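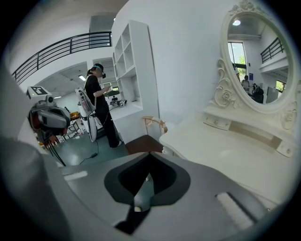 View from the hand-held gripper, dresser at right, headset operator beyond.

From: Tumelo Hlongwane
To: altstead-manip list
Subject: Re: Altstead open day, capture demo

On 9th April, Kimutai Masanja wrote:
> I could only stay for the first talk. Did they show the
> hand-held grippers, or only teleoperation? And is the
> marker layout the same as the Lolstead one?
>
> Kimutai

Both, side by side in the main room under the mezzanine. The headset station was near the white cubby shelving. The hand-held work was done at the white vanity dresser with the oval mirror.

Erasto Athumani ran the session and gave the numbers for the dresser task: 1,238 episodes recorded, 1,148 kept after filtering. Most rejects were tracking dropouts. I asked whether the mirror contributed. He said they have not separated that out yet – I would like to see it done before July, as a reflected marker is a plausible false detection.

On layout: each gripper carries a marker cube. I did not get the cube dimensions, so I can't say if it matches Lolstead. Tatu Rashidi may have the drawings.

The cable is carried on an arm clamped at the operator's right shoulder. Erasto's figure for a comfortable stint is 14 minutes, after which grip force starts to wander. I tried it for less than that and my forearms agreed.

View looking down at both grippers, dresser ahead:

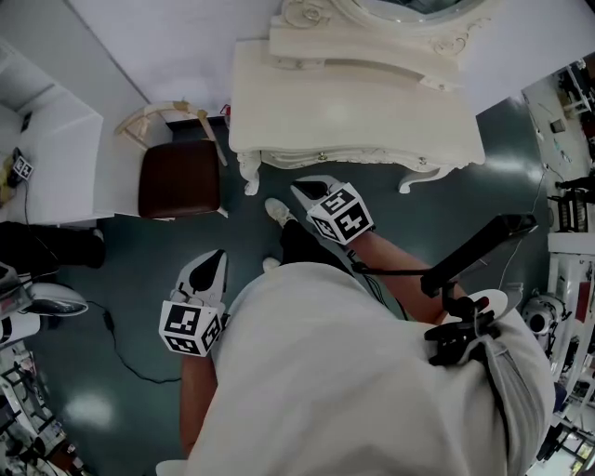 Open items

1. Clock sync between the two grippers. They quote an offset but not how it was measured.
2. Drawer knobs. The one we could see is tiny and the finger pads are a poor match. Vivwood has a softer pad we could lend.
3. Data access. A subset of 215 episodes is available on request, write to Erasto.

Tumelo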